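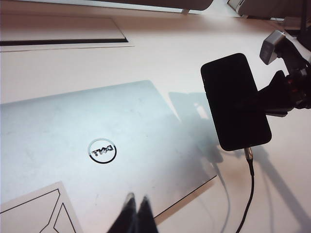 Gebhard Reisinger wrote in after the last gallery to say that a shut laptop is the most boring object in any office, that he owns two of them, and that he would sooner look at staplers. Staplers, he felt, at least have a mouth.

Gebhard, your stapler gallery is under consideration. Meanwhile, welcome back to Lids, the page where we look at computers in the only state in which they can't ask us to update anything.

For newcomers: the Brirkstead Lid Pages started in November, when Simon Street Library got rid of its old help desk and left me with a free afternoon and a grudge against screens. The rules fit on an index card. The laptop has to be closed. It has to be somewhere it was going to be anyway. You may not wipe it first. The last rule loses us most of our submissions, as people will happily send in a bathroom selfie but draw the line at a stranger seeing their thumbprints.

Silver Dell, with paper and phone
Faint smudges, a few scuffs, light speckles all over. I would call this the correct condition for a lid. Silver was sold to a whole generation as the color that doesn't show anything, and it shows everything, only politely. The sheet with the bold black lines has ended up against the laptop in the way paper always does. A closed lid is a shelf, whatever the manual says, and any sheet of paper in the building will find it by lunch.
The phone has a dark screen too. Two for the price of one.

A word on logos. The round Dell badge has the tilted E, which I have always liked, since it looks as if somebody leaned on it at the factory. Which way up a logo should go is the oldest argument on this page. Reto Gruber holds that it should face the owner, who paid for it. I hold that the owner has seen it. We had 220 messages on this subject over one winter and I regret opening every one of them, including the long one about toasters.
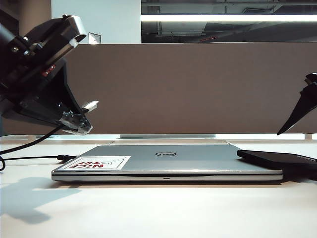 Stickers are where I lose all dignity as a curator. I have a bare lid myself, out of cowardice: I once put a Panico Coffee sticker on a work machine, spent 25 minutes getting it off again with a credit card, and have been careful ever since. So I have a lot of respect for whoever commits. NICE TRY, in red block letters on a white rectangle, is about as good as a lid can do in two words. It works on thieves, on nosy coworkers and on anyone hoping to borrow the thing for a quick second. It would also work on the inside, facing the owner, first thing in the morning.

Silver Dell, plugged in
Power cable in the side, running off to the left. Note the flat black something laid across the back corner, glossy enough to catch a reflection. See my remarks on shelves. Bonus mark for the brushed lid and the shiny band along the front rim, a piece of trim that exists to be admired by people crouching.

Housekeeping
Prints from the last round are still pinned up in the hallway at Rorholm House, between the fire map and the piano nobody has tuned. There is room for 20 more if we move the fire map, and I have been told firmly that we are not moving the fire map.

Next round is on chargers: frayed, taped, knotted, or carried around in a sandwich bag. Same rules, no tidying. If yours has a name written on it in nail polish, send it twice. Gebhard may submit one stapler, closed.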